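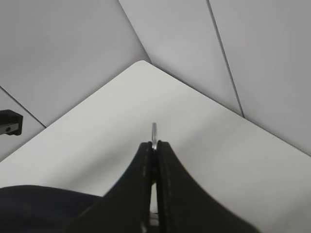

Cuaderno de taller – 17 de mayo de 2025

Jornada de puertas abiertas en Flenetti. Fui con Babar Butt por la mañana, entramos en el grupo de las 10. Escribo esto el mismo día para no olvidar los detalles.

La demostración que más me interesó fue la de Kamar: pinza de dos dedos, mesa blanca, paredes grises alrededor. La pieza es pequeña, metálica y plana, con la parte superior redondeada, y la sujetan solamente las puntas. Los dedos son negros y parecen acolchados, con unas líneas como de costura en el borde interior. En nuestro taller siempre hemos usado dedos rígidos para piezas de este tamaño, por eso quise preguntar.

Lo que me respondieron:
– el recubrimiento se cambia entero, no por partes;
– la apertura se ajusta en 14 posiciones guardadas;
– la cámara de la muñeca mira siempre hacia las puntas y con ella corrigen el agarre.

Babar preguntó por el desgaste. Le dieron la hoja 2646, que tiene una tabla de ciclos, pero la tabla es del modelo anterior. Prometieron enviar la nueva al correo de Meredith. Tengo que comprobarlo el martes.

Mi duda principal: con una pieza tan fina de pie entre dos puntas blandas, ¿cuánto puede girar? No me dieron un número. Quisiera hacer 3 pruebas con nuestras chapas de Flustdale antes de pedir presupuesto – Babar prefiere pedirlo ya, porque en diciembre tardaron mucho en contestar.

Pendiente: devolver la tarjeta de visitante, me la llevé en el bolsillo.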